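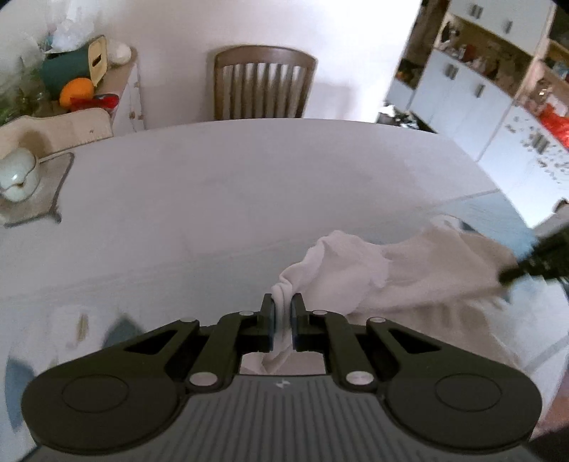
Notice to Residents of Festesdale

The Parish Office advises that the river Ursu will be returned to the village on Tuesday at 6 in the morning. It has been on loan to Zukdale for 17 years.

Residents are asked to remove sheds, hens and parked vehicles from the former bed. Persons who were married on it remain married.

The river may not at first recognise its banks. It should not be called by name until it has passed Skorkard Bridge, and children should be kept 30 yards back.

Any fish bearing a Zukdale mark must be handed in at the Parish Office, which closes at 2.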